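Speaker notes - "What the kitchen crew does now"
Kourosh Babaei, Clemadell staff kitchens
Slot is 20 minutes, leave 3 for questions

Opening

Say who I am. I ran the lunch line at Clemadell for 11 years before I had anything to do with robots. I'm not an engineer. Siamak Asadi is in the room and can take the technical questions.

The kitchen feeds 189 people at lunch. Most of them eat between noon and one. Everything I say today comes out of that one hour and the two hours before it.

What we had before

Noodle station was the job people swapped out of. You stand at one pot, you lift, drain, plate, put the lid back, and start over. Wrists go first, then shoulders. Liesl Hauser kept the shift book and she can tell you how many names were crossed out and rewritten next to that station.

We tried rotating every half hour. It helped the wrists and made the line slower, because each handover cost us a few plates. We tried a second person at the station. Then there was no second person for the dish area.

Pause here. Ask who in the room has a station like that.

How the trial was set up

Started in May. Management wanted the robot on the line in the first week. The crew said no, and I agreed with them. It went on a practice table in the old prep room instead, with ordinary kitchen things on it. Small household stuff: one pan, a few plates, a couple of mugs. The thinking was that if it can't manage a table like that, it has no business near a stockpot.

Keyvan Hosseinzadeh and Bahman Soltani from the morning crew were given paid hours to work with it. Say "paid hours" clearly. At Kesent, where I visited last year, the same work was put on top of people's normal shift, and the crew there was angry about it long before the machine did anything.

What Keyvan and Bahman do in those hours:
- decide which task it practices
- lay out the table
- watch, and stop it when they don't like what they see
- write down what went wrong in kitchen words, so the rest of us can read it

That last one took some arguing. The first log sheet came from Siamak's side and had codes on it. Bahman crossed out the codes and wrote "squashed it" and "let go too early." We use his sheet now.

What is hard for it

Go slower in this part. People outside kitchens think the pot is the hard thing. A pot has a handle and stays the same shape. Noodles don't. They slide, they tangle, half of them hang where you don't want them. A cook corrects for that without thinking, with a little turn of the wrist over the plate.

Lids are another one. One hand has to keep the lid out of the way while the other does the serving. New cooks have trouble with that too.

Next slide, leave it up while I talk.

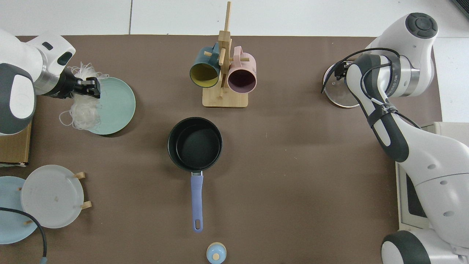
Noodle practice on the table: noodles in the left gripper, glass lid in the right.

Point out the strands hanging down to the green plate. Portion size is still Keyvan's main complaint. He wants the same amount on each plate and he is right to want it, people in the line compare.

What changed for the crew

Fewer changes than the poster in the hallway said. Cooks still run the noodle station at lunch. What is different:

Two people have a part of their week that is seated and quiet. Bahman likes it. Keyvan says it makes the line feel louder when he goes back.

Somebody has to be able to say stop. We wrote it down that any cook can, and doesn't have to explain until after service. Rashti, our catering contractor, asked for a supervisor to sign off first. We said no to that.

Pay grade. Still open. If a cook is teaching a machine to plate, that is a skill and it should show on the payslip. I have raised it twice. Don't go into the numbers here.

What I would ask for again

Cooks in the room from the first day. Practice away from the line. A log everyone can read. A written answer on jobs before the crates arrive - ours came three weeks late and those were bad weeks.

If there is time: the Woneck site wants to begin with dishes instead of food. Liesl is going over to talk with their crew first.

Questions. Siamak to come up front.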